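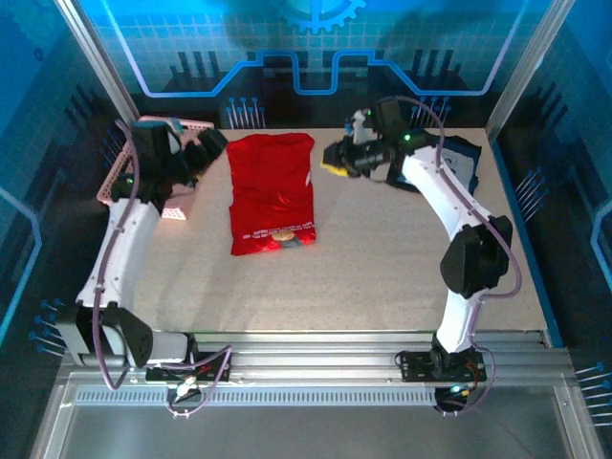
Cloth Folding on the Two-Arm Cell: Recording and Checking a Set of Demonstrations

Wasedlow Robotics Club, Station Notes
Maintained by Marlina Ismail
Last revised Jul 2, 2022

Scope

These notes cover one station session: starting the cell, setting out the cloth, recording folds with the leader arms, and checking the files before they go to the training machine. Training is in a separate document. You should already have passed the arm safety sign-off and have a login for Neltosier, the club's recording program.

Before you start

You need two people. One drives the leader arms and the other runs the keyboard and resets the cloth. Swap after each block of recordings. The person at the keyboard also has the stop button and does not put it down while the motors are on.

Collect the following:

The red practice piece
The dark navy piece
The pink basket
A lint roller
The station log (paper, on the clipboard)

Keep sleeves and lanyards out of the cell. If you need to reach in, say so and wait for the other person to answer.

1. Power-up

Switch on the cell supply, then the left arm, then the right. Wait for the green indicator on each gripper or wrist before starting the software. If one stays dark, power down that arm and reseat its connector at the base. Do not unplug anything while the supply is on.

Look at the purple cables. Each one should follow its arm with enough slack for a full wrist turn and should not lie across the tabletop. A cable that gets pulled tight at the end of a reach shows up in the data as a small hesitation, and the policy will learn it.

Start Neltosier, open the profile named Hà, and choose Home Both. The arms move slowly to the rest pose. Read the elbow value for each arm on the status page. It should be 1728. If it is off by more than a few ticks, run the calibration routine from the Tools menu and home again. Calibration values are saved with the profile, so don't save over them from a different one.

2. Camera check

Open the preview page. There is one view from the fixed camera and one from each wrist. Check these before every block, including after a break:

Both yellow fingertips show at the bottom of the wrist view when the gripper is open.
The speckle of the tabletop is sharp in the middle of the view.
Exposure is locked. Auto exposure drifts when the red piece enters the view.

If a wrist view is tilted compared with the reference printout, loosen the bracket screws half a turn, square it up and tighten again. Then note it in the log, with the arm and the direction you moved it. Recordings from before and after a bracket change go in separate folders.

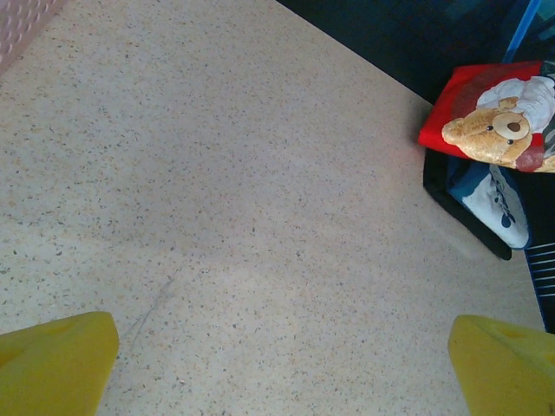
Leave the wrist camera resolution alone. A team changed it in January to get a smoother preview, and every file from that week had to be converted before it could be merged with the others. The preview is supposed to look slow.

A pale table washes out easily under the overhead lights. If the middle of the view is close to white, lower the exposure one step on all cameras. Do not correct one camera by itself.

3. Setting out the cloth

Put the basket in the rear left corner, square to the walls. The navy piece goes at the back right. Neither is part of the fold, but both stay in place for every recording in this set, so that the background does not change between teams.

Roll the lint off the red piece. Shiny fabric slides on this surface, and lint makes it slide unevenly.

For a flat start, lay the piece out in the middle of the table and smooth it by hand from the center outward. For a crumpled start, pick it up at one point, lift it clear of the table and drop it. Do not arrange the wrinkles. People tend to tidy the cloth without noticing, and the result is a set full of easy starts. If the piece lands past the rail or against the basket, drop it again.

Type the start condition (flat or crumpled) into the task field before recording. It can't be added later without editing the file by hand.

4. Recording a fold

Hold both leader arms in the rest pose. The keyboard person presses Record and says "go." Nothing should move before that word.

Bring one gripper down beside a corner with the fingers open. Approach from the side at a low angle. Coming straight down pushes the fabric away from the fingertips and you end up pinching the table.

Close on the corner, lift a little, and pause for a breath. Bring the second gripper to its own corner in the same way. Move both arms together when carrying the edge across. If one arm leads, the cloth twists and the fold line comes out diagonal.

Lower, open both grippers fully, and back away along the line you came in on. Closing the fingers again too early catches the top layer.

Repeat for the lengthwise fold. The finished shape is a long narrow rectangle. Return to the rest pose, hold still, and have the keyboard person press Stop.

If you miss a grasp, try once more within the same recording. Recoveries are useful. If the second attempt misses too, stop, mark the file as discarded and reset. Don't delete it. Discards are used for the failure set.
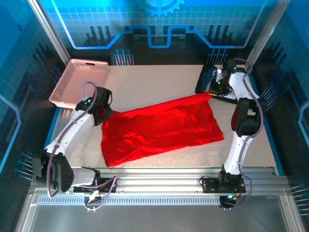

CRUMPLED STARTS

Record these after you are comfortable with flat starts. The fold itself is the same, but there is a spreading phase first, and most of the mistakes happen there.

Find a corner that is lying on top. Take it with the nearer arm and draw it slowly toward its own side of the table, keeping it low. Use the other arm to hold down or pull the opposite corner. Several short pulls work better than one long one. The arms should not cross at any point. If the corner you want can only be reached by crossing, use another corner.

Stop spreading when the outline is clear. Small wrinkles can stay. Our first version of this step asked for a smooth sheet, and operators spent most of each recording patting the cloth.

5. Block size and rate

One block is 20 recordings: 10 flat and 10 crumpled. Capture rate is set in the profile. A full block comes to nearly 3000 frames per camera at the pace most teams work. A much larger count usually means long idle time at the start or end, which the trim tool will remove.

6. Checking the files

Open the block in the viewer and step through the first and last frames of each recording. Confirm that the arms are at rest in both, that all camera streams have the same length, and that the task field matches what you see on the table.

Then plot the gripper signals. A clean grasp is a single drop followed by a flat section. A saw-toothed line means the driver was squeezing repeatedly. Mark those for review.

Copy the block to the shared drive under your team name. The Lestex drive in the cabinet is for backups only and should not be used as a working folder.

7. Shutdown

Home both arms, quit Neltosier, and switch off the right arm, the left arm, and then the supply. Put the red piece in the basket. Write the block number, operators, discards and any bracket changes in the log.

Common faults

Arm drops slightly at power-off: normal. Keep hands clear.

One arm lags behind its leader: check for a second copy of the recording program running under another login.

Fingertips slip off the cloth: wipe the yellow pads with a dry cloth. Do not use cleaner on them.

Stream lengths differ: discard the recording and restart the camera service from the Tools menu before the next one.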